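Maths relay at Carnix

Print
E-mail

19th June

Up early to finish the answer sheets for the relay. I had left the geometry round till last and paid for it, as one of the diagrams had an angle marked in the wrong corner and the printed answer didn't match. Redrew it by hand and photocopied it on the way in. The copier at the library only does single-sided, so the packs were thicker than I wanted.

The hall at Carnix was open when I got there. The tables had been put out in rows for an exam and had to be turned round, because a relay needs each team split in half, with one pair at the front and the other pair at the back and somebody walking the answers between them. I have done it with runners before and the walking is better. They think about the question on the way.

We had schools from the Ultis project and a home-taught group who had not entered before. The Pumus team came late, with their bus held up at the roadworks, so I started with the warm-up round, which doesn't count towards the score. It was the one about filling a jug from two others without markings. It went down well enough in March with the younger ones and I thought it would be too easy for these, but several teams were still on it when I called time.

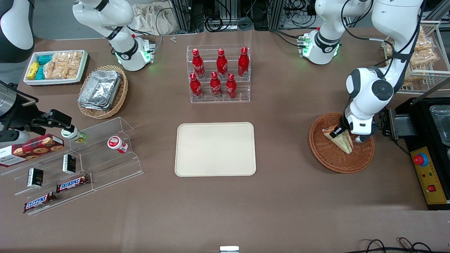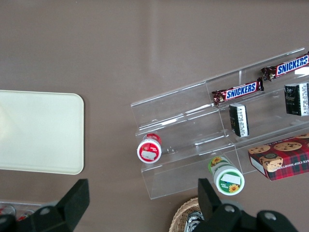

Margery Tewson

The algebra round was too hard. I can say that now. Question 3 depended on the answer to question 2, and a team that made a slip early on could not get back into it. I gave a mark for method where I could see any, but that made the marking slow and I had people waiting at the desk. Next year the questions in that round should stand alone, and the chain can be kept for the final round where everyone expects it.

Scores were meant to go into Pyo as we went along. It worked for the first round and then wanted a password I had never been given, so the rest went on the whiteboard in green pen. I copied it all down before it was wiped. The totals still need typing in, which I will do tomorrow if I can get the password.

The geometry round was the best of the day. There was a question about folding a square of paper so that a corner lands on the middle of the opposite side, and nearly every team folded a real one from the spare sheets. One pair proved it with similar triangles, another with coordinates, and they argued about whose was shorter. I let them go on over the time. I hadn't seen the coordinate way set out like that and have kept their sheet.

The home-taught group came second overall by up to 2 marks, depending on how I settle a query about rounding. I have told them I will look at it again. The wording said "to the nearest whole number" and then the unit was left off, so both readings are fair. I am inclined to give it to them, and it doesn't change first place.

Packing up took longer than it should have. I came home with the wrong box of rulers and will have to take them back. One of the teachers asked whether the questions could be shared, and I said yes, once I have put the angle right in the master copy.

Feet sore. Wrote to the hall about the tables for next time and had beans on toast. Must look for a better opening question — something with counting in it, perhaps the handshake one, but dressed up differently as half of them will know it.

Print
E-mail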